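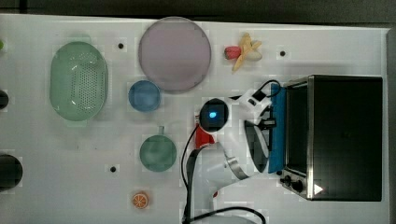 A green colander, a pink plate and toy foods on a white tabletop.

What can dirty water tell us about germs?

October 2021

When you flush the toilet, the water goes down a pipe and out of your home. Most people never think about it again. But some scientists do. They study it to find out how much of a virus is going around in a town. This is called wastewater testing, and many places have used it during the COVID-19 pandemic.

What is wastewater?

Wastewater is the used water that leaves a building. It comes from toilets, sinks, showers and washing machines. In most towns it runs through pipes under the street, called sewers, until it reaches a treatment plant. There it is cleaned before it goes back into a river, a lake or the sea.

In the town of Skoltstead, 892 homes are joined to one main sewer. All of their water ends up in the same place. That makes it a good spot to take a sample.

How does a virus get in there?

A virus is a tiny germ, much too small to see. When someone catches the virus that causes COVID-19, it makes copies of itself inside their body. Some of those copies, or broken bits of them, can leave the body in poo. They are flushed away and travel down the pipes with everything else.

This can happen before a person feels sick. It can also happen with people who never feel sick at all. They might not think to get a test, but their wastewater can still hold signs of the virus.

How is it tested?

At the Skoltstead treatment plant, a machine sips up a little water again and again over a whole day. All the sips go into one bottle. A mix like this gives a fairer picture than one scoop, as people use more water at some times of day than at others.

The bottle is packed in ice and driven 114 kilometres to the Boychuk Laboratory in Brukton. The workers there wear gloves, coats and eye protection. They take out the bigger bits, then gather up the tiny ones that are left.

Next they look for the virus's genetic material. You can think of this as a set of instructions that only that virus has. A machine copies one small part of the instructions many times over, until there is enough to measure. If there was a lot to start with, it shows up quickly. If there was only a little, it takes longer.

The result is ready 18 hours after the bottle arrives.

What do people do with the results?

One result on its own does not say very much. Heavy rain can water down a sample, and a busy holiday weekend can bring lots of visitors to town. So health workers put the results on a graph and look at which way the line is going.

In September, the line for Skoltstead went up for 6 days in a row. The local health office opened its testing clinic for longer hours and asked people to stay home if they had a cough or a fever. In nearby Floltolard the line stayed flat, so the clinic there kept its usual hours.

Health workers also look at other information, such as how many people have had a positive test and how many are in hospital. Wastewater is one clue among several.

Can they tell who is sick?

No. The water from hundreds of homes is mixed together, so there is no way to know which bit came from which house. There are no names on it. The test can show that the virus is in a town — it can't show who has it.

Can you catch COVID-19 from tap water?

Wastewater and drinking water travel in separate pipes. Drinking water is cleaned and checked before it gets to your tap. You should always wash your hands with soap after using the toilet, whether there is a pandemic or not.

Is this a new idea?

Looking for germs in sewers is older than COVID-19. Scientists have used it for many years to search for polio, an illness that can stop people's muscles from working. Testing the water helps them find places where more children need a vaccine.

Words to know

Genetic material: the instructions inside a living thing or a virus.
Laboratory: a place where scientists do tests.
Sample: a small amount taken from something bigger so it can be studied.
Sewer: a pipe under the ground that carries used water away.
Virus: a very tiny germ that makes copies of itself inside living cells.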